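Repair or Replace? A Study of Household Furniture in Farkine

Student project report
Submitted 25/05/2022

1. Introduction

This project looks at what people in Farkine do with wooden furniture once it is damaged or no longer wanted. The town has one reuse shop, on Bavard Street, and one council tip at Fernitz. Between the two there used to be a joiner's workshop, Cloutier, which took in small repairs until it closed. I wanted to find out whether people still mend chairs and tables, and what stops them if they do not.

I chose wooden furniture because most households have some of it and because it can usually be repaired with fairly simple tools. Upholstered furniture was left out. The fire label rules make it a different subject, and the reuse shop does not accept a sofa without its label.

2. Method

The main source was a paper questionnaire. It was handed out at the library, at the reuse shop and at the entrance to the swimming baths in February. I got 248 completed forms back. A further 31 were not used, mostly because the second page had been left blank.

The questionnaire asked what had last been thrown out, what was wrong with it, whether the person had tried to repair it, and where it ended up. There was space at the end for comments, and these were more useful than I expected.

I also did three longer interviews - one with a member of staff at the reuse shop, one with a site worker at Fernitz and one with a retired joiner who used to work at Cloutier. They asked not to be named. The interviews were written up from notes on the same day and were not recorded.

3. Results

3.1 What gets thrown out

Chairs came up more often than anything else, followed by bedside cabinets and bookcases. With chairs the fault was nearly always a loose joint. Seats had worked free from the legs, or a stretcher had dropped out and been lost. Very few people said the wood itself had broken. Bookcases were mostly described as sagging or water damaged.

A fair number of people got rid of things that had nothing wrong with them. They were moving, or had been left furniture by a relative, or wanted something smaller. These items were the most likely to be given away.

3.2 Why things are not repaired

The most common answer was that the person did not know how. Cost came next, and then a lack of space to work in. Several people in flats wrote that they had nowhere to leave a chair clamped up overnight. One comment read, "I glued it on the kitchen floor and we ate standing up for 2 days."

People who had tried a repair often said it had failed within a few months. The joiner thought this was usually down to putting new glue over old. The old glue has to be scraped off first, and on a spindle-backed chair that can mean taking most of the back apart. He said customers at Cloutier were often surprised at how long this took, and some decided against it when they heard the price.

3.3 Where it goes

More people used the tip than the reuse shop. The shop is closer to the centre, but it only takes drop-offs in the mornings and it turns away anything that wobbles. The site worker at Fernitz said that wood goes into a single skip and is chipped, whatever condition it is in. Staff are not allowed to set things aside, and visitors are not allowed to take anything home. He said he saw good tables go in most weeks.

4. Discussion

The results suggest that there is a gap between the shop and the tip. A chair with one loose leg is too poor for the first and goes straight into the skip at the second. When Cloutier was open it filled part of this gap, although the joiner said that small repairs never paid well and were done between larger jobs. 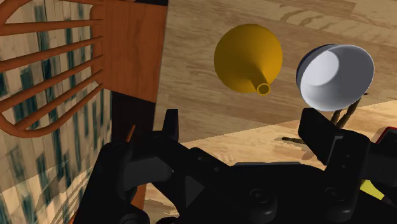 Figure 1. Wooden chair with a curved spindle back (computer-rendered view).

A spindle back has a joint at each end of every spindle, so there are many places for it to work loose. A plain back with one or two rails is quicker to take apart and clean. The shop told me that spindle-backed chairs sell well when they are sound, which makes it a pity that so many are refused at the door.

Two changes seem possible without much money. The shop could accept chairs with loose joints on one morning a week and pass them to a repair class. The tip could keep a covered area for sound furniture, to be collected by the shop. The second would need a change to the site rules, and I do not know how difficult that would be.

5. Limitations

The questionnaire was only given out in the middle of town, so people who live in the outer villages are probably under-represented. People at the reuse shop are also likely to be more interested in reuse than most. If I did the project again I would hand out forms at the tip as well. I asked for permission to do this but the reply came too late.

Appendix A contains the questionnaire. Appendix B contains the interview notes.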